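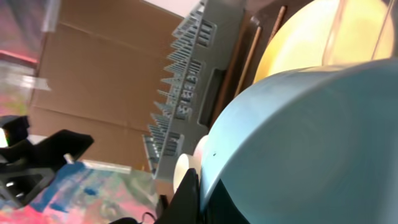

Capítulo 4. Frenos: o cómo parar lo que ya se mueve

En el capítulo anterior dejamos el triciclo eléctrico rodando, y confieso que en mi primera versión rodar era lo único que sabía hacer. Yo había gastado semanas en el motor y una tarde en los frenos (¡una tarde!). Cuando hablo de piezas de plástico, mis alumnos piensan en carcasas curvas y lisas, de un azul clarito mate, o en una rejilla gris con dientes como de peine, y las dan por buenas para cualquier cosa. Pues para una palanca de freno, no. Mi primera palanca salió de la impresora preciosa y se partió en el aparcamiento de Drisstead, conmigo encima.

Darcy Henare, con quien compartía taller entonces, me hizo repetir las cuentas en una servilleta. El conjunto pesaba 103 kilos conmigo sentado, y yo había calculado la frenada para 76, o sea, para el vehículo sin batería y un piloto bastante más flaco. A 20 kilómetros por hora la diferencia ya se nota en las manos; cuesta abajo, se nota en todo lo demás.

En este capítulo vamos a calcular la energía que hay que disipar, a elegir entre disco y tambor y a dimensionar la palanca —esta vez de aluminio—. Usaré como caso el Movden, mi segundo triciclo, que lleva un disco delantero y dos tambores Tzanetos detrás. Ten a mano la calculadora y los datos de masas del capítulo 3. Empezamos por la energía cinética.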